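Search articles, reviews, topics Search

Pouring lessons

The arm starts each session the same way, parked over a white table with its gripper open. A technician from Drernodley sets out the cups, steps back behind a line of tape on the floor and taps a tablet. For the next hour the customer's staff take turns asking it for drinks.

Drernodley calls the service Baritz. It is a rental package, sold by the month, for businesses that want a robot to handle open containers: cafés, tasting rooms, aged-care kitchens, small labs. The customer gets an arm, a parallel-jaw gripper, a camera at the wrist and another fixed beside the table. They also get 2 days of training and a technician who comes back in the first month to sort out whatever has gone wrong. 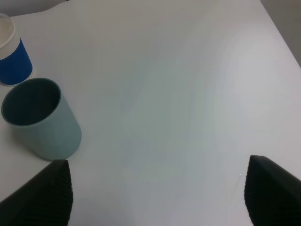

The pitch is that nobody on site has to write code. Staff show the system the cups and bottles they use, and Drernodley's people adjust the grip and the pour before handing over. Switching to a different cup means another short setup. The company says a kitchen hand can manage that on their own by the end of the second day. In our trial it took longer, mostly due to the tablet menus, which bury the container settings three screens down.

I spent a day with Baritz at the company's demonstration room, then went back in January for a second look after a software update. The first visit was rough. The arm was slow to choose a grip on clear plastic and twice stopped to ask for help. By the second visit it was asking less often, and the pour itself had become smoother.

Clear bottles are a fair test. They bend when squeezed, their weight shifts as they empty, and a camera tends to see through them to whatever is behind. Drernodley lets the customer set a maximum grip force for each container, and I would leave that at the factory value until the staff know the machine. I turned it up out of curiosity and the bottle buckled. 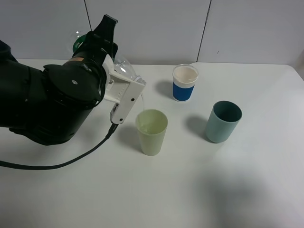
Baritz tips a clear bottle over a pale green cup during the pouring trial.

Speed will disappoint some buyers. A person behind a counter will beat it easily, and Drernodley makes no claim otherwise. The case for it rests on long, dull runs where the same measure has to go into the same sort of cup all afternoon. A tasting room with a steady line of visitors might get its money's worth. A busy café at eight in the morning would not.

Cleaning is simple enough. The fingers wipe down with a damp cloth, and the cable has to be kept clear of spills. I would like to see a proper drip tray in the package. At the moment it is an extra, as is the Emau cart that lets the arm be wheeled between benches.

The other product worth a look is the Barreto, an older bench unit that costs less and comes with a fixed spout in place of a gripper. It is quicker and needs less looking after, but it can only dispense what has been plumbed into it. Anyone who pours from a single tank should start there.

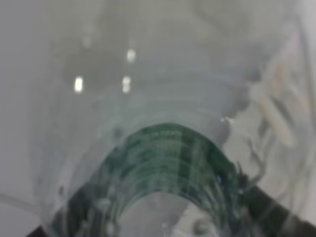
Words: Judite Quintela
Sun 26 April

Contract terms are where I would spend the most time before signing. The minimum is 18 months, and the monthly fee covers parts, software updates and remote support during business hours. Weekend support is charged by the call. Damage from liquid is covered if it gets in at the gripper but not at the base, so the position of the table matters more than the sales brochure suggests.

Drernodley will run a trial at the customer's own premises for a flat fee, credited against the first invoice. Ask for it, and use your own bottles and cups. Bring in the staff who will be working beside the arm as well, and let them do the setup without the technician's hands on the tablet.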